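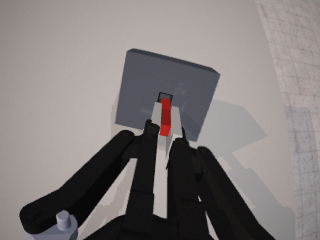 Peg keeps catching on the rim of the hole in my simulated insertion task

Posted in: Home and Shared Workshop Builds
Asked by gomthorpe_tinkerer, March 28, 2022

Hello all! I've been building a small arm with a parallel gripper at our shared workshop in Gomthorpe, and while I save up for the last two motors I've been teaching it things in simulation. It is so much fun. I had blocks stacking in February and felt like a wizard for a week.

Now I'm on to peg in hole. Red square peg, grey block with a square hole through the middle, block dropped on the table at a random angle each time. The arm picks up the peg fine, carries it over fine, and then about half the time it sits on the rim and grinds there until the episode runs out. Last night I let it do 83 tries with the block square to the table and nearly all of them went in. As soon as I let the block turn, it falls apart.

What I have so far:

Position control, no force feedback at all
The view comes from a camera mounted on the wrist, looking down past the fingers
Hole is 12 mm across, peg is a touch under that (I'd have to look up how much, I copied it from somebody's file)
Friction left at whatever the simulator starts with

The awkward bit is that when the peg gets close, the peg itself hides the lower part of the hole, so my corner finder loses two corners right when I need them. Should I move the camera, add a second one, or is there some trick with the movement? I'd love to keep the one camera if I can, as the real arm only has a bracket for one.

Also my shadows are quite visible. Could that be hurting me or is that just looks?

nuren_bench
Accepted reply, 40 thumbs up

What a lovely project, and you're closer than you think! I went through this with the arm on my kitchen table, which I call Nuren for reasons lost to time.

First, don't try to see the hole at the last moment. Stop the arm a few centimetres up, where all four corners are still in view, and take the hole position and the block angle from there. Save them. Then go down on the saved numbers and ignore the camera. Your block isn't moving by itself, so the old measurement is still good unless you bump it.

Second, check how you turn the wrist. A square peg fits a square hole four ways, so you never need to turn more than 45 degrees either way. If your code takes the raw block angle it may be asking the wrist for a long swing, and mine would hit its joint limit and stop short by a few degrees without any complaint. That looks exactly like grinding on the rim. Print the wrist angle you asked for next to the one you got. I'd put money on this one, given that your straight blocks work.

Third, add a search. Lower until the peg stops going down, back off by a hair, then move in a small spiral with light downward pressure. Without force feedback you can fake "stopped" by comparing commanded height with actual height. Mine goes out in steps of a fifth of a millimetre and usually drops in before the second turn. It is so satisfying to watch.

If you own the model files, put a small chamfer on the end of the peg too. Real pegs have them and it isn't cheating.

On shadows: they can matter if your corner finder works on edges, because a hard shadow across the block makes an edge of its own. Turn them off for one run and compare. Then turn them back on, your workshop will have lamps.

vistville_maker

get a force sensor. position control only will never be good at this

giannakopoulos_lab

Agree with most of what nuren_bench wrote but I'd look at the grip as well. If the peg can tilt between the pads when it touches the rim, a spiral will only push it over further. I logged 754 attempts on a very similar setup and the tilted ones hardly ever recovered, whatever the search did. Things that helped me were gripping the peg nearer its tip, raising the friction on the pads only, and slowing the last bit of the descent.

I'm not with vistville_maker on the sensor. They're great, but your clearance is probably generous enough to manage without, and you'd be spending motor money.

One more for the list: check the collision shape on the block. Some simulators wrap a mesh in a simple convex hull, so the hole you see is filled in as far as the physics goes. Yours can't be fully filled if the straight ones go in, but if you build the block from four separate pieces, make sure they all turn together with the visible one. I had one piece stuck at its old angle and lost an entire evening to it.

gomthorpe_tinkerer

Wrist angle!! It was asking for 83 degrees on some of them and stopping well short. I've folded it down to the nearest quarter turn and it's already going in far more often. Spiral search is next, and then I'll try holding the peg lower. Thank you, I'm grinning like an idiot over here.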